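Wooden Tabletops: Frequently Asked Questions
Jokholm Furniture, customer help pages
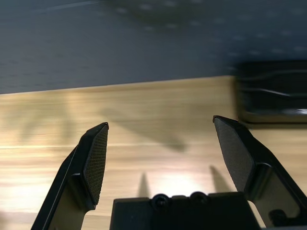
Borwood, 24 May 2020

Which cleaner should I use on a wooden tabletop?
A soft cloth wrung out in warm water is enough for daily use. For grease, add a drop of dish soap and wipe again with clean water. Do not use bleach or scouring powder.

How often does the top need oil?
Oiled tops need a thin coat every 3 months in the first year, then twice a year. Lacquered tops should not be oiled at all. If you don't know which one you have, check the label on the underside.

How do I get rid of a white ring?
Leave it overnight first. Many rings fade on their own. If it is still there, rub a little oil along the grain – on oiled tops only – and wipe off the excess after 13 minutes.

Can I clamp things to the edge?
Yes, with a scrap of felt or cork under each jaw. Bare metal leaves dents.

Is a color difference between two tops a defect?
No. Wood varies from board to board, and it changes with daylight. Move lamps and trays now and then during the first weeks.

Can I order a replacement top without the legs?
Yes. Tops for the Kurup and Drasis tables are sold separately. Drasis tops ordered before November have the old hole spacing, so give us your order number.

Who do I contact about a damaged delivery?
Write to Bernardo Henriques in customer service and keep the packaging until you hear back.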